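Pen sorters wanted for the Stimwood marker library

Do you get a small thrill from a full set of felt tips? Can you tell a dried-out highlighter by the squeak? Then we would love to hear from you!

Stimwood lends art and stationery kits to schools and youth clubs. Last April we put out a call for unwanted pens and were sent far more than we had hoped for - whiteboard markers, fine liners, highlighters, the lot. Now they need sorting, and we are looking for people to come and do it with us. 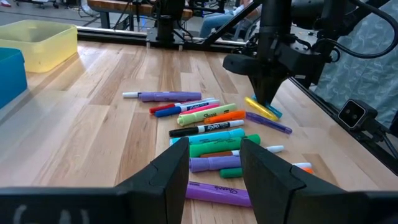 Markers and highlighters on the sorting table, Sharpie and EXPO among them.

What you would be doing

Each session starts with a heap. You test every pen on scrap paper, match up stray caps, wipe off the grubby ones and decide which colour family each belongs to. (Is aqua a blue or a green? Come and argue your case.) After that they go into bins, and from the bins into kits of 63 pens, which are labelled and put on the shelf for the next school. We hope to have 200 kits ready for the new term.
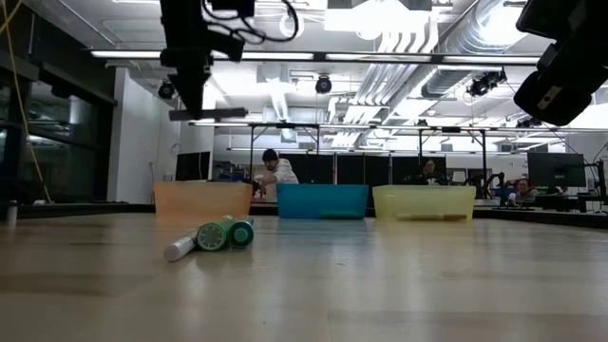
We sort by colour first and by type second, so whiteboard pens never end up in a kit meant for paper. It takes a session or so to get quick at it, and after that your hands more or less do it for you. People chat, or put headphones in, as they like.

Who we are looking for

Anyone over 16 with a bit of patience and reasonable colour vision. You can sit or stand, and there is no heavy lifting. Experience isn't needed, though if you have worked in a school or a stationery shop you will feel at home straight away.

The practical bits

Sessions last two hours, and we ask you to sign up for at least three. You will get £60 for the three, plus bus fares, tea and very decent biscuits. Please wear something you don't mind getting ink on!

To apply, send us a few lines about yourself through the contact form, with "Pens" as the subject and the times that suit you. Applications close on June 4, 2023.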